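Notebook, bench two, November

Start 09:40. Kettle on, both arms homed, left one with its usual shrug on the way up. I keep meaning to log that shrug properly. Consider it logged.

The question on the whiteboard since summer is "can it put the shopping away", in Ilari Kokkonen's handwriting, with a box round it that has been gone over in three colours of pen. Today's portion of that question is the small one: fruit and veg, out of a basket, into a zip-top bag, bag shut. A child of four can do it, and will then eat the contents, so the machine has one advantage already.

Why this chore and why now. The Haugen people are coming to look at the cell before the end of the month and they have a bee in their bonnet about packing. They don't care about fruit. They have small parts that go into small bags, thousands of them, and at present this is done by people with good hands and bad backs. We said produce was a fair stand-in because the shapes are all different and the bag is just as badly behaved. I said that, in the meeting, out loud, and am now living with it.

Setup notes for whoever comes after me (probably me, having forgotten):

Table is the speckled beige one. Ilari wanted plain white for the vision side and I wanted something that looked like a kitchen worktop. I won by having already fitted it. It has scuffed up towards the front where the arms come in, and I don't think that matters, but if the segmentation starts seeing ghosts down there, look at the scuffs first.

Basket in the middle, green, with the grid pattern on the rim. The grid is worth a grumble. A fingertip that comes down a shade too wide will find a hole and stay in it. We had the basket go for a walk twice last week, hanging off a gripper like a handbag. Have since told the planner to pretend the basket is slightly smaller than it is. Cheating, but the sort of cheating I do myself when I park.

Produce is artificial. Real stuff was tried for one afternoon in the spring and I would prefer not to write about the tomato.

Bag on the table in front of the basket, not in a holder. There was a long argument about this. With a holder that keeps the mouth open, the job is easy and has been easy for years, and you can buy a machine that does it and never think about it again. Fidix will sell you one. What you can't buy is a thing that copes with a bag lying on the side the way a bag lies when a person has just pulled it out of the packet and been called to the door. So, no holder. I also voted for no holder, and would like that remembered when I complain below.

Toolbox stays at the back right. It's the next task along (lids up, organisers filled, lids down) and leaving it in place means the planner has to get used to having something in that corner. It also means I can find it.

10:15. First runs. Left arm supposed to hold the bag mouth, right arm supposed to do the carrying. On paper a very nice division of labour, rather like my grandparents' washing up.

What happens in practice is that the left arm takes hold of the film, the film slides, and the left arm goes on holding nothing with complete conviction. The force reading on something that thin is down in the noise. It can't tell a pinch of bag from a pinch of air, and being an optimist it assumes bag. Right arm then arrives with the fruit, as agreed, and sets it down on the outside of a closed bag. Very gently. Full marks for gentleness.

Changed the grip so the left goes for the zipper strip, where there is something with a bit of body to it. Better. The strip is teal and the camera likes teal. The trouble is that the strip is never in the same place after the first touch, and the plan was made before the first touch. So you get one good try and then a performance of a good try.

11:05. Tea. Read the Trastidier write-up again while it brewed. They claim a bagging demo on similar hardware and I have no reason to doubt it, but the video has a cut in it just where I would have put one.

11:20. Swapped to re-planning after every contact. Slow. The arms now stop and consider after each touch like two men looking at a car engine. But it works more often, and I'd take slow. Nobody at home is standing over the fruit bowl with a stopwatch. Haugen might be, mind. Note to raise that with Ilari before they're in the room, as opposed to during.

The timing, for the record: 58 seconds for a single item, start of reach to release, when nothing goes wrong. I did the same thing by hand to compare and then decided not to write down my own figure, as the arms may one day be able to read.

Cables. The purple ones are still routed outside the arms with slack in loops, and the slack is generous because the time it wasn't generous we lost a connector. The right one makes a big arch over the table when the arm is stretched out. It hasn't snagged on anything today. It has looked as though it would all morning, and I've found I lean to one side while watching, which helps nothing. Flikex do a proper sleeve for this. Quote is in the drawer. I have been told the quote can stay in the drawer until January.

12:00. Things it can do, plainly, because I'll be asked:

It can tell the produce apart. It mixed up the lemon and the starfruit early on, when the starfruit was end-on, and has been fine since we gave it more views.

It can pick any of them out of the basket. The long chili one is the easiest, to my surprise, as the jaws like something narrow. The kiwi is good because the fuzz gives some purchase. The apple is the awkward one, being smooth and nearly too wide for the jaws, so the approach has to be dead centre or it squirts out sideways. The apple has been under every cupboard in this room.

It can put a thing down where it is told.

Things it can't do, also plainly:

It can't open a bag reliably. It can't tell whether a bag is open, reliably. It has closed the zip once, and I'd want to see it again before telling anybody.

And it doesn't know when it has made a mess of it. This is the part I think about on the way home. If I drop a lemon down the outside of the bag, I notice, swear, and pick it up. The cell drops a lemon down the outside of the bag and marks the lemon as bagged. As far as its records go, today has been a triumph. There are 3,662 logged pick-and-places on this pair of arms since they went in, and I'd love to know how many of them were true.

Ilari's view, given over the partition with his mouth full, is that this is the only problem worth working on and the rest is buying better fingers. I think he's right about the first half. I also think better fingers would be nice. The present ones are fine for blocks and bolts and the sort of thing that stays where you left it. A bag wants a thumb. I have looked at my own hand a good deal this week, in the canteen too, and what it does with the film is a sort of rub between thumb and first finger, which two flat jaws have no way of doing whatever you tell them in software.

14:10. Afternoon block. Ran 30 attempts with the apple only, on the principle that you should practise the piece you can't play. Starting position the same each time, bag chucked down fresh by me without arranging it. (Tried hard not to arrange it. It is surprisingly difficult to be careless on purpose. By the middle I was throwing it over my shoulder.)

Apple ended up properly inside the bag, by my judgement and with the bag lifted to check: 6.

I'm not as gloomy about that as it looks. Last month, same test, it was none, and the month before that we couldn't run the test because the left arm kept folding the bag in half. Most of the misses today were the same miss, with the apple arriving at the right spot and the film having shifted from under it. One cause is a good deal nicer to have than lots of them.

A few were my own fault for having the overhead light at full. Clear plastic under a bright light is a lot of little highlights with no object attached. Dimmed it a bit and the depth picture calmed down. Someone please put a mark on the dimmer. I'd do it but I've lent my pen to the whiteboard.

15:30. Ilari came round and asked for the household answer, for his slides. Can machines do the chores yet. I said that if your chores are moving firm objects between known places at the pace of a heron, then yes, come in, meet the staff. If they involve anything that goes limp, such as bags, socks, cling film, duvet covers or the liner in the bin, then you'll be doing them yourself for a while. He wrote down "partially". I suppose that's what I said.

For the shop floor I'd be a bit kinder. In a factory you're allowed to fix the bag. You can hang it on pegs, puff air in it, change the bag altogether. Haugen should probably do that and I should probably say so, even though it does us out of the interesting part.

To do:

Slip check on left gripper, by camera if force won't do it. Compare film before and after a small tug.

After each release, look for the item and look for the bag and ask whether one is in the other. Needs a better test than "near".

Soft pads for left fingers. Ask whether the silicone ones from the old rig are still about.

Mark on dimmer.

Leave toolbox where it is, please. It was moved on a previous night and the arms were very brave about it, but still.

16:45. Parking the arms after one more go at the apple. Print for the page stuck in below.

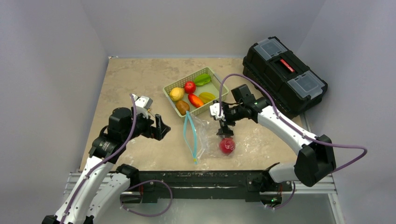
Apple at the bag, right arm. Rest of the shopping still in the basket.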